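3.2 Printed marks on white cylindrical items

The sorting study at Irnley used 60 items from the Erkley storeroom. Items were grouped by outer shape first and by printed marking second. White cylinders made up the hardest group. They look alike at arm's length, and people sorting them had to rely on whatever was printed on the side. Glossy and dull pieces were kept in the same group, as were pieces with and without a cap or fitting.

Fig. 3 shows the kind of marking we coded as "dense": small black print set closely on a white surface, high on the item.

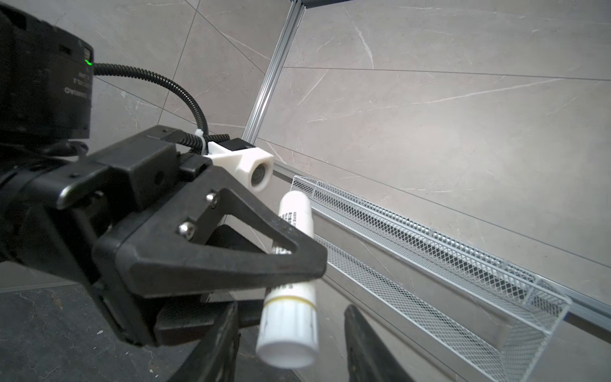 Figure 3. White cylindrical item with black printed markings on its upper section.

Dense marks were coded by position (upper, middle or lower) and by whether they could be read without turning the item. A mark that ran past the visible side of the curve was coded as partial. Floarea Pop and Urszula Szulc coded all items separately and disagreed on 11 of them. Most of the disagreements were about position, and these were settled by measuring from the base.

Some items carried more than one kind of print. Where a narrow column of small text and a barcode label were both present, the barcode was coded first and the text was entered as a second mark. A collar near the lower end was noted but did not change the group.

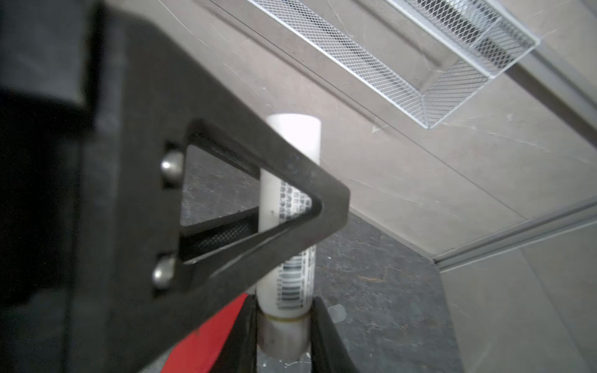
Manju Nautiyal, Trilok Rastogi and Joris Geerts
Ploldale, March 20, 2024

Text too small to read at the working distance was entered as "present, not read." We did not guess at its content from other items in the group. Barcodes were coded by the direction of their bars and by their height on the item, and were not scanned at this stage. The coding sheet follows the Boateng layout, with one added column for collars and fittings.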